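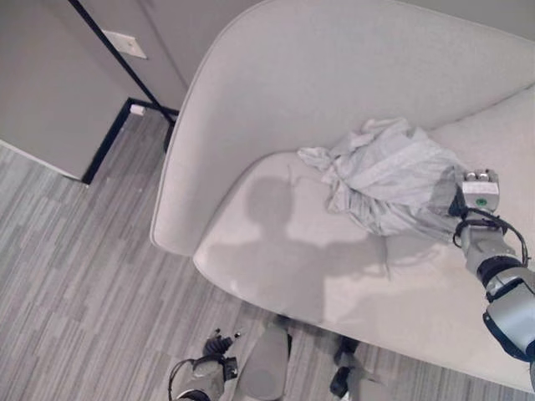
图1 头部相机视角：右臂夹爪夹持沙发坐垫上的浅灰色布料

夹爪与腕部控制器对比试验 第二次评审会纪要

2022-04-30
记录：Enikő Simon

出席：Issa Hamdan（主持）、潘世杰（Shih-chieh Poon）、Sebastián Pereyra、Enikő Simon
缺席：Abimbola Usman（书面意见已提前提交，见第4项）

1. 上次纪要确认
上次纪要无异议通过。遗留事项中，Prellbridge夹爪的指垫备件已到货，入库登记由Pereyra完成。Yousafzai控制器的固件说明仍缺中文版，暂用英文版。

2. 布料抓取试验结果
潘世杰汇报。试验对象为散放在沙发坐垫上的单件布料，要求夹爪从布料边缘或隆起处夹取，提起后保持3秒不脱落。两种夹爪合计完成126次抓取，操作员、布料和沙发位置不变，只更换右臂末端。左臂不参与操作，停放在坐垫前方低位。

Vikex夹爪在褶皱明显的区域表现稳定，指尖闭合后布料滑移较小。布料摊平时，指尖需贴近坐垫表面才能夹住，有数次连同沙发面料一起夹起，按失败计。Prellbridge夹爪开口较大，接近角度的容差更宽，但夹持薄布时两指之间有侧向错位，提起过程中布料会缓慢滑出。

Hamdan询问失败判定是否一致。潘世杰答复，前30次由两人分别判定，其后由一人判定，录像全部保留。会议认为判定口径应在报告中写明，前30次的两份判定记录作为附件。

3. 头部相机
Pereyra提出，浅灰布料放在浅灰沙发上时对比度偏低，分割结果在布料与靠背根部相接处经常断开。图1即为此类情况，机器人自身在坐垫上的投影也落在布料旁边，阴影边缘较虚，分割程序有时将其当作布料边界。

讨论了两种处理办法。其一为更换深色布料，Hamdan不同意，理由是现场物品颜色不可控，更换后数据不能说明问题。其二为调整灯位并固定曝光，同时保留现有布料。会议采纳第二种。相机俯角暂不改动，待曝光固定后再评估。

另，腕部外侧线缆的弯曲余量较大，右臂伸展时线环向外张开。Pereyra认为目前未影响抓取，但更换末端时容易挂住。会议同意加装线夹，线夹位置须避开腕关节转动范围。

4. 控制器
Usman的书面意见由Simon宣读。意见认为，Yousafzai控制器在低速闭合段的力反馈更平顺，Fluler控制器的参数接口更完整，便于批量修改。建议先固定控制器，再比较夹爪，避免两个变量同时变化。

潘世杰说明，本轮Vikex夹爪全部使用Fluler控制器，Prellbridge夹爪中途换过一次，换后数据已单独标记。Hamdan要求换控制器前后的数据不得合并统计。

闭合力上限的设定有分歧。Pereyra主张沿用满量程的40%，潘世杰认为薄布应再下调。未形成一致意见，下一轮先按40%执行，另设一组较低值作对照，具体数值由潘世杰提出。

5. 决议
（1）下一轮统一使用Fluler控制器，Yousafzai控制器留作单独测试。
（2）两种夹爪均继续试验，暂不作选型结论。
（3）夹起沙发面料的情况单列为一类失败，不再与脱落合并。
（4）布料初始状态分为堆叠和摊平两种，各自记录。

6. 待办
潘世杰：补交判定记录，提出对照组闭合力数值。
Pereyra：调整灯位，固定曝光，安装线夹。
Simon：更新记录表，增加控制器型号和布料初始状态两栏。
Usman：核对换控制器前后的数据标记。

以上各项5月内完成，下次会议时间由Hamdan另行通知。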